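Open day at Hulwood: the bedroom rooms

Hulwood opened its furnished rooms to visitors for an afternoon in January. I got there at 2 p.m. and paid nothing to get in. The sign-in sheet already had 158 names on it.

The ground floor is storage and offices. Griro, which supplies the bedding, has a counter by the stairs with price lists and a rack of cotton samples from India. Roswitha Bühler took our group up. She kept the talk short and let people ask about washing, folding and storage.

Most of the questions came in the bedroom. The bed has a cream headboard with padded sections and a pale blue-gray cover, and there are curtains to the left of it. Folding is done on top of the bed – there is no separate table for it.
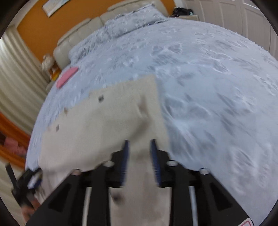
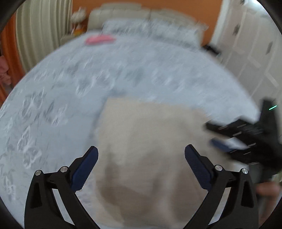

The linen store

Sławomir Malinowski runs the store across the hall. It holds 250 sets, sorted by size and then by color. Labels are handwritten and face out. He said the fitted sheets take up the most room and that he has stopped trying to get them flat.

Two visitors asked about buying seconds. Those are sold at the Górecki outlet on the edge of town, mornings only.

Getting there

The number 206 bus stops at the gate. Parking is on the grass, and it was muddy by the time I left at 4:30. Coffee was free, sandwiches were not. The rooms open again in spring – bring slip-on shoes, as you have to take them off upstairs.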